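Two Arms and a Grocery Order

By Melaniia Zakharchenko
June
2 min read

The coffee at Nulora's open day was good, which I mention early because I had plenty of time to drink it. The doors opened at 9, and the founder, Ihor Hnatiuk, spoke until well after the pastries were gone. His slides promised a machine that would pack your groceries, clear your kitchen and one day look after your mother.

Then we were led down a corridor to see it work.

I've been to enough of these to know where to stand. Get to the side, watch the table, ignore the big screen. The company's robots are built for what Hnatiuk calls "the mess of ordinary life." Ordinary life, at the Ornwood site, had been tidied up a good deal. Everything had been given plenty of elbow room, and I have never owned a counter with that much free space on it.
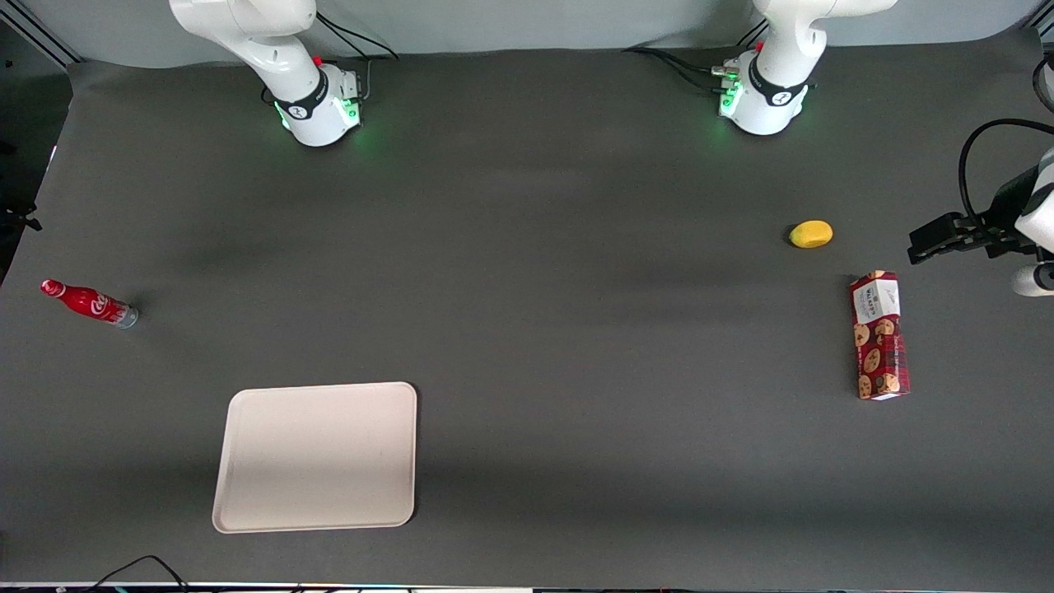
The test table at Nulora's open day, with a soda bottle, an empty tray and a box of cookies within reach of the arms.

I asked Fedir Kravets, the engineer running the session, what happens when the items are piled on top of each other. "That's harder," he said. How much harder? He said they were working on it.

To his credit, he didn't dodge the next one. The team allows 12 tries per item before it reports a score, and he agreed that a shopper would give up long before that. He wouldn't tell me the score.

Shuk-fan Au, who buys equipment for the Palamarchuk warehouses, was standing next to me with her arms folded. Her site in Ivdale handles 900 orders on a slow Sunday. "I don't need it to be clever," she said. "I need it to be boring." She took a brochure anyway.

Hnatiuk caught me at the exit and asked if I was impressed. I told him I'd like to come back and bring my own groceries. He said someone would be in touch.

14 comments | 37 shares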